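Surgical suture (stub, needs more sources)

A surgical suture, or stitch, is a length of thread used to hold body tissue together after an injury or an operation. Usually placed with a needle. Knots hold it closed. The word covers both the thread and the finished stitch.

History

Very old practice. Linen, hair, plant fiber, silk and animal gut all used at one time or another. Catgut (sheep or cattle intestine, not cat) stayed common well into the 20th century. Synthetic threads took over much of its work later on.

Materials

Two main groups. Absorbable threads break down in the body and are used mostly for deeper layers. Non-absorbable ones stay put until somebody takes them out, or are left in for good. Silk, nylon and polypropylene belong to the second group. Thread is also sold as monofilament (single strand, slides easily, knots can slip) or braided (better grip, but can hold bacteria). 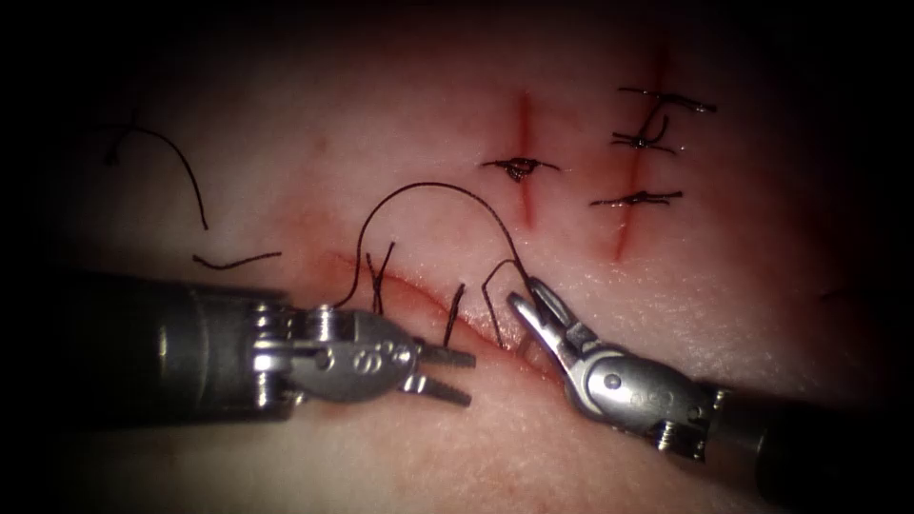 Techniques

Simple interrupted: each stitch tied on its own, so if one fails the rest hold. Slow. Running or continuous: one thread along the whole wound, faster, but a break anywhere can loosen all of it. Mattress stitches, vertical and horizontal, go through the tissue twice and help turn the edges outward. Subcuticular stitches run just under the surface and leave a neater scar.

Knots

The square knot is the basic one. The surgeon's knot adds an extra turn to the first throw, wich keeps it from slipping while the second is laid. Monofilament generally needs more throws than braid.

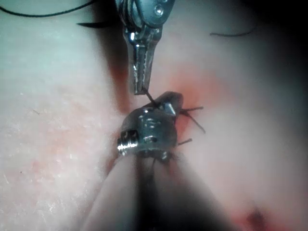 Removal

Depends on the site. Face stitches come out early, those over joints stay in longer. Left too long they can leave marks, too early and the wound may re-open.

Training

Students start on foam, fruit skin, pigs feet or silicone. The Gretelau handbook (Vrettos and Balaskas, 3rd edition) sets 23 graded exercises, begining with the interrupted stitch. Section to be expanded.

See also: Surgical staple, Wound closure strips, Needle holder

Last edited May 10, 2026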